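Rules we keep at the two-arm table 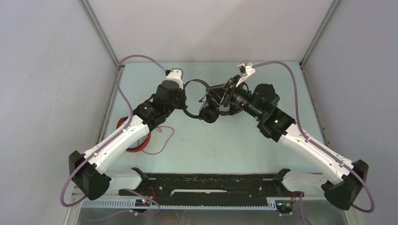
The two arms at our table, with the headphones hanging between them.

I promised some readers that I would write down our house rules for working with small robot arms, and I have been slow about it. The rules exist since January in a text file that only four of us can open, so it is better if they live in a place where more people can argue with them.

First some background. I work at Wovmont, in a small group that teaches pairs of arms to handle everyday things. We are not a safety company and I am not a safety engineer. For the big machines there are proper standards, and you should read them if you have big machines. ISO 10218 is about industrial robots, and ISO/TS 15066 is about people and robots sharing a space. I have read both slowly, with a dictionary for some parts. They helped me more than I expected, although our arms are small and much of the text speaks about cells and fences that we will never build.

What I took from them is mostly a way of asking. Before you write a rule, you write down what can go wrong, how badly, and who is standing there when it happens. We did this exercise in one long afternoon with a lot of tea. Our list had 29 lines at the end. Many were small (a pinched finger, a screw on the floor, a cable pulled out of its socket), but it was useful to see them on one page. The rules below came from this list.

Hands

One person says "hands in" before reaching inside the enclosure, and says "hands out" after. The person at the keyboard repeats it. If there is no answer, you don't reach. At the beginning we felt silly doing this when there were only two of us in the room, and Ebuka Isah, who joined us from a hospital equipment job, was the only one who did it without smiling. Now it is a habit and I notice when visitors don't have it.

When hands are in, the motors are disabled from the software and the person reaching holds the stop button in the other hand. Both. I was asked why not cut the power completely each time. Without power our arms fall down by their own weight, slowly but not gently, and whatever they are holding goes down with them. So for a short reach we first put the arms in the rest pose, and for anything longer than a minute we rest them and then cut the power.

Please don't copy this part without thinking. If your arms have brakes, your answer may be different. If your stop button only sends a message to a program, then it is not a stop button, it is a request. Ours cuts the motor supply directly. We check it at the start of every session, with the arms low over the table, and the person who checks writes their initials.

Speed

We have two speeds. The slow one is for anything new: a new object, a new script, a new person at the keyboard. The normal one is allowed after 13 clean runs at the slow speed. The number 13 has no science behind it. Jui-lin Tang wanted 20 and I wanted 10, we discussed for too long, and this is where we stopped. I think a fixed number is good even if it is a bit arbitrary, because when it is late and you want to go home, "I think it is fine now" comes very easily.

A clean run means that no person had to touch anything and no joint reported a load above our limit. If the object was dropped but nobody touched anything, it still counts as clean for this rule. A drop is a failure of the task and we note it in another place. For some months we mixed these two things in the same column, and the log from that time is almost useless.

Two arms, one object

This is the section where I have most to say, and where I found the least in the documents I read.

When two arms work near the same object, the most expensive mistakes are between the arms and not between an arm and a person. Each arm is correct by itself and together they pull something apart. Headphones are a good test for this. The headband is flexible, so it forgives you for a while, and then suddenly it doesn't. An ear cup can turn in a direction you didn't plan. A hard box is easier in this respect: it tells you at once that you are wrong.

So we have these rules:

Only one arm is the holder at any moment, and the program must know which one. The other arm is the helper, and it moves with a lower force limit.

The holder changes only when both grippers report contact. After the change the new holder waits half a second before it moves. We had no wait before, and I could hear the difference in the gears.

If the two arms disagree about who is the holder, both freeze in place. They don't open. It took us one cracked headband to understand that "open everything" is not always the safe state.

The wrists may not come closer to each other than the width of a hand, unless the script is marked as a handover script and a second person has read it. "Read" means read on the screen, line by line. It doesn't mean that the author told you over lunch what is in it.

About the objects themselves: we only use things that we are ready to lose. No borrowed headphones, no phone "just for a quick try". Everything with a battery inside has it removed if possible, and if not possible we don't squeeze it. This sounds obvious, but I have written it because I broke this one myself.

Cables

I could write a whole post about cables. I will try to be short.

Each arm has its cable following the outside of the links, with a loop at the gripper end which is big enough for the full turn of the wrist. The loop looks untidy and every new person wants to make it tighter. Please don't. A tight cable is beautiful until the wrist turns, and then it becomes a spring that pulls on the connector. We check the loops by moving each wrist slowly to both ends of its range by hand, motors off, and looking at the connector while we do it.

Color is part of the rule too. Purple is for the grippers. A new color on the table must be explained in the log on the same day, and if you can't say what it is for, you take it away. I admit the table doesn't always pass this rule in the middle of a working day. We do a proper check at the end of the day, and what has no reason goes back in the drawer.

Small boards get their own attention. We mount them in front of the rail, and they may not be touched while they have power, also not "just to push the connector a little". You look at the lights from outside. We have a printed card that says what each light means. Before the card, I discovered that three of us had three different opinions about blue.

The log

Every run gets one line: who, which script, which speed, which object, clean or not clean, and a free comment. At the time of writing we have 2351 lines. I read them all again before writing this post, and the free comments were the best part. "Strange sound left elbow" appears four times in two weeks, by different people, and none of us had connected it until I read them in a row. It was a loose screw. So there is now one more rule, that somebody reads the comments of the last days aloud when we begin a new task. It takes five minutes.

Scripts that run over 200 times without change get a small review as well. This was Jui-lin's idea, and I was against it in the beginning. Her argument was that a script that runs well becomes invisible, and the things around it change: the table gets moved, a finger tip wears down, someone replaces a motor. She was right. In the first review we found a pose that was passing much closer to the side wall than any of us remembered.

What is still missing

We have no good rule for visitors. Now we say "please stand behind the line", and there is tape on the floor, and people are polite and stand behind it for two minutes. My friends at Flovunau close the front of their enclosure with a clear door and a switch, so the arms stop when the door opens. I like this solution and we will probably do the same, but we reach inside so often that I worry we would begin to cheat the switch. A switch that is taped down is worse than no switch, in my opinion, since people trust it.

Also I am not happy with our force limits. We chose them by trying on our own hands, carefully, and then going lower. The technical specification has tables for contact with different parts of the body, and the right way would be to measure our arms against them with proper equipment. We don't own this equipment. If someone reading this has done it for small arms, with fingers and not only with flat surfaces, I would be very glad to hear how.

A few people asked for the file itself. I am cleaning it of internal names and will put it on my downloads page when Ebuka has gone through it once more. He has already sent me a list of corrections, and most of them are about the word "should". He wants "must" or nothing. In the section about the stop button I have changed all of them, and in the section about cables we are still discussing.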